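Search the docs Search Clear

Masking the fingers out of a wrist camera view

6 min read

This page covers the self-mask step in Praline, the perception package we run on the wrist camera. If you skip it, the detector spends its time finding the gripper. Our fingers are blue and ribbed, and the color threshold for blue objects picks them up in every view.

You need a working camera driver, a Praline config folder, and a clear view of the table.

1. Open the gripper all the way and move the arm to its home pose. Start the recorder with: praline record --mask

2. Step the gripper from open to closed in nine positions. The tool saves one view at each stop. Keep the arm still while it does this.

3. Run: praline build-mask. It writes one mask per position to the config folder. At run time the node reads the finger position and loads the closest mask.

4. Set grow_px to 5. This widens the mask a little past the finger edges. A larger value starts to eat into whatever you want to grasp.

5. Turn on the color filter only after the mask loads. The order matters in the launch file – mask first, filter second.

Check the result against a far view and a near view before you trust it. Small blue markers on the table should survive the mask, and so should a bottle standing right in front of the camera.
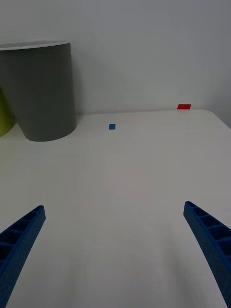
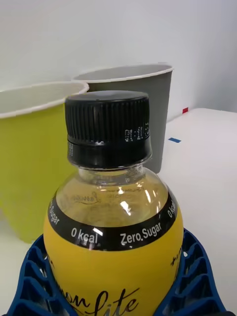

Ingeborg Kohlhase wrote in to say that the closest-mask lookup jumped back and forth on her arm whenever the fingers stopped halfway between two saved positions. She fixed it by setting mask_hold to 2, so the node waits for two matching readings before it switches. We have made that the default.

If the mask seems shifted to one side, check the camera mount first. A loose screw will move every mask by the same amount. Rebuild the masks after you tighten it – the old ones can't be corrected by hand.

If you see "mask size mismatch" in the log, the camera was running at a different resolution when you recorded. Set both to the same value and repeat steps 1 through 3.

Next page: Tuning the color filter

Get Praline release notes by email. You can unsubscribe at any time.

This site uses cookies to remember your settings. Accept Decline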